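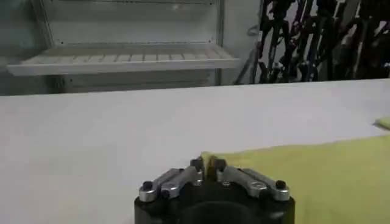

Helge Lie folds his laundry on Saturday mornings, before he has spoken to anyone. He has done it this way since October, when he moved to a flat in Dekbridge with one narrow wardrobe and a drawer that holds, when everything is folded well, 31 T-shirts. Folded badly it holds far fewer, and then it does not close.

"I learned from my aunt, and she was strict," he told me. "First you make the cloth flat. You do not start before it is flat." He smooths from the middle to the sides with the open hand, and he likes a plain table with nothing else on it. A bed is too soft, he says — the wrinkles only move to another place.

Bontu Yilma has a small secondhand shop, Pukilero, two streets away, and she folds some 900 pieces in a normal month. She is less patient than Lie. For a soft cloth she takes the edge between two fingers, lifts it a little and carries it over to the other side. For a T-shirt she begins with the sleeves, because a sleeve that is crumpled inside will show through as a bump.

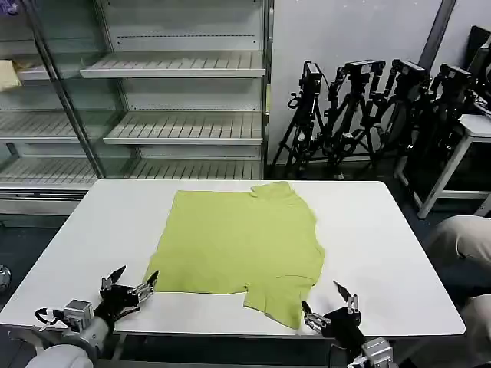 Should a T-shirt be folded with the front facing up or down?

Face down is easier for most people. The sleeves and sides are then folded toward the back, and the front stays smooth on the outside when you turn the finished shirt over.

Yilma puts her shirts in piles of eight. Higher piles lean, and customers pull from the bottom. Lie stands his shirts on their edge in the drawer, so that he can see all the colors at once. They have discussed this more than one time, over coffee at Ota, and they did not agree.

About yellow they agree. Yilma says it sells slowly in winter, and Lie owns four yellow shirts and wears them mostly in the dark months.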